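From: Kazue Hirose
To: tableware list
Date: September 4, 2024
Subject: Re: layout for the sandwich table

On the first draft of the sheet, Guerra wrote:

> The sheet gives the tray as 285 mm on the long side but does not say
> where it goes. Same problem with the cup rack. Can we fix positions
> before the Lulside set is ordered? Also, do we still need both lemons?

Positions first. Board on the left, lemons outside it, to the left. Rack in the front left corner, folded cloth to the right of it, bowl next to the cloth. Tray front center. The brown paper mat goes down before anything else and everything stays on it as far as possible.

Fork and knife go on the board, parallel, knife on the right. In the July layout they were on the tray, and people kept moving them to make room for the plate.
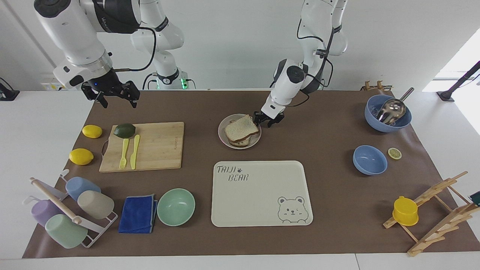 Sandwich on the pink plate, with the TAIJI BEAR tray at the front.

Lemons: keep both. One sits farther back, the other in front of it and slightly to the left. The avocado stays on the board near the upper left, clear of the cutlery.

Cups lie on their sides in the rack, light blue at the top, beige just below and to the right, lavender lower left, mint at the bottom front. The sheet had beige and lavender swapped - corrected in revision 6. The bowl is also mint, so please write "mint bowl" and "mint cup" in full.

Still open: the plate. Tusix lists it under item 102 and Nenamar has no pink at all. I would order 2 from Tusix and leave the rest of the set with Lulside. Guerra, if you have a different item number, send it to me before I update the order sheet.

Kazue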